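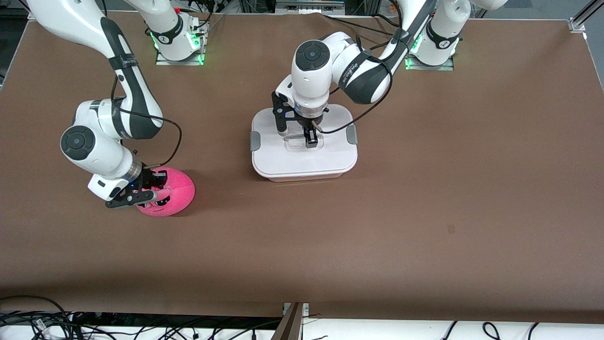
Two robot arms over a brown tabletop, with a pink plush toy and a white lidded container.

The woman who started Litano pours the coffee before she'll talk about posters, and she pours a lot of it, so by the time we get going it is already past ten in the morning and we have covered the weather in Prelton, the bus from Zepeda and the best way to store paper tubes. (Standing up, in a trash can, if you're wondering.)

Litano sells ready-made layouts for conference posters, the big printed sheets that students and researchers pin up in hotel ballrooms and stand beside for an hour or two, hoping somebody stops. The catalog has 1,968 of them now. She drew the first six at her kitchen table, after years of running the large printer in a copy shop and watching people come in the night before a flight with files that made her want to cry.

"They'd bring me a slide," she says. "One slide, blown up to four feet wide, with every picture gone to mush. And they were so proud of the work, and they should have been! I felt terrible handing it back to them. So I'd stay late and fix it, and after a while my boss asked me very kindly if I was running a print shop or a charity."

The most common trouble, then and now, is too many words. Her layouts leave room for up to 400, and she gets mail about that most weeks. People ask for a bigger text box. She writes back to every one of them, and she admits that her replies have gotten longer over the years.

"I tell them to tape it to the hallway wall and go stand where a stranger would stand, with a coffee in one hand and a tote bag sliding off the shoulder. Then read it. If you've had enough halfway down the first column, well, so has the stranger."

I ask about color, expecting a short answer, and we lose most of an hour to it. She likes a pale background and one strong color used for the thing you most want seen. Dark backgrounds look wonderful on a screen, she says, but they drink ink and they show every crease once the sheet has been rolled up and carried through an airport. She has kept five dark layouts in the catalog, mostly for the astronomy people, who won't hear of anything else and who are, she says, among her very favorite customers.

The newest set is called Titinach, and it came out in December. It has a wide middle panel for a single plain sentence, the main finding in everyday language, with the charts and methods tucked in on either side. Buyers have been split on it. Some teachers order it for whole classes. Some older researchers have told her it looks like an ad for mattresses.

"I laughed at that one, I really did, and then I went and looked at it again and made the letters a bit smaller. He had a point, you know. You can shout at people from across a room and they'll come over, but then you'd better have something to say in a normal voice."

She still checks each new layout by printing it at full size, on the same model of printer she used at the copy shop, and hanging it in the back stairwell for a few days. The light there is awful, a yellowish bulb and one small window, and she thinks that makes it very close to a hotel ballroom. If a gray line disappears on the landing, it gets darker in the file.

Before I leave she gives me a paper tube to carry home, with three test prints rolled up in it and a note on which tape won't pull the paint off my wall.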